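Home > Surfaces and Finishes > Cleaning

Greyish smudges on a pale matt top – how do I get it even again?
Asked Monday, June 19, 2023, from Drellulside

Hello all! I've fallen completely in love with a little bay I've been doing up. It has three papered sides, open at the front, with a pale panel for the floor, and I'd really like to get the last bit right. The paper is a big loud tartan in the Treltmont range and it makes me happy every time I walk in. The panel is my problem. It's a matt finish and it has picked up soft, slightly darker streaks that I can't seem to shift. They're faint, but on something this light my eye goes straight to them.

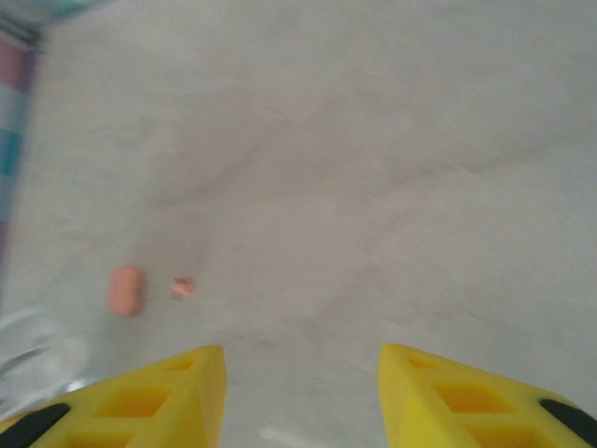 Pale grey top, with the faint darker smudging running diagonally.

So far I've tried a damp microfibre cloth, then washing-up liquid in warm water, then Gravo spray (the ordinary one in the white bottle). The Gravo was the best of the lot, but when it dried I had a new set of streaks going the way I'd wiped. Is that residue or have I gone and polished the matt off? It's a proper workout too, leaning in to do a patch 32 cm deep at a time.

My other question is about the small bits and pieces that live on it. Most of them are smooth and brightly coloured, and I'd like them as shiny as possible against all that pattern.

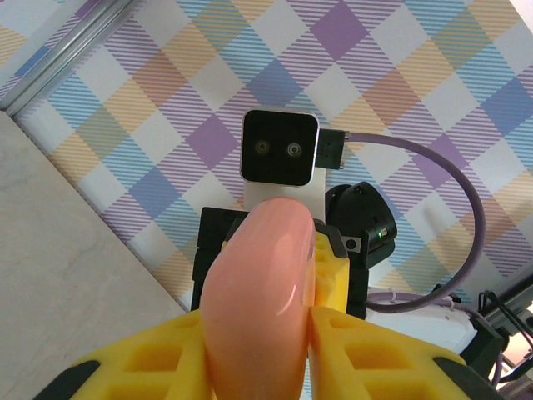 I do them with a dry cloth at the moment and they come up beautifully, but fingerprints are back within the hour. Would a wax help? And would wax then come off on the panel and make the smudges worse? I've got a tub of Landeg paste left over from a table I did in November and I'm itching to use it up.

2 replies, 1 marked as most helpful

Most helpful reply

What a cheerful thing to have in the room, I want one!

Your new streaks going the way you wiped are almost certainly residue. I had exactly this on a matt worktop. If you'd burnished it you'd see a shine when you got your eye down level with the surface, so have a look from the side with a lamp on before you do anything drastic.

Mix 30 ml of white vinegar into a litre of warm water and wring the cloth out until it barely feels wet. Go over the whole panel in straight overlapping passes, rinse the cloth, then again with plain water, then dry straight away with a clean towel. The drying is the bit that makes the difference – left to itself it'll streak again. I needed 3 goes to get all the old spray off mine, so don't lose heart after the first. If yours is real stone leave the vinegar out altogether and stick to a stone soap.

Keep the wet cloth well away from the bottom of the paper. A strip of low-tack tape along the edge does it.

Leave the Landeg in its tub, I'm afraid. Lovely stuff on wood, but on smooth little things it goes tacky and picks up fluff.

Asker's follow-up

Brilliant, thank you! It's not stone, it's only a printed marble look. Lamp test done and no shine at all, hooray. I should have put up the whole bay to begin with, so you can see how near the paper comes to the panel.
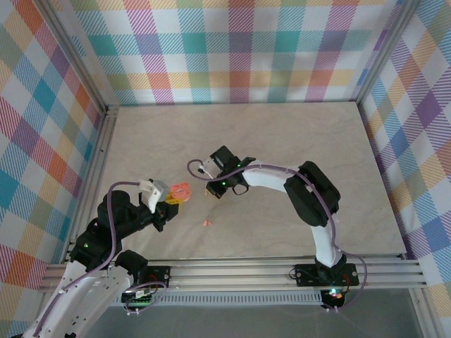 There's a thin metal trim round the edge of the floor, so I can tape to that and keep the tartan dry. I'm going to do two passes tonight and see where I am in the morning. Wax idea abandoned, the tub goes back under the sink.

Second reply

magic eraser. wet it, rub, done. took me 4 minutes on a white desk

Comment on this reply: Careful with those on matt, they're a very fine abrasive and can leave a patch that catches the light. Try a corner first.

Comment: never had a problem with mine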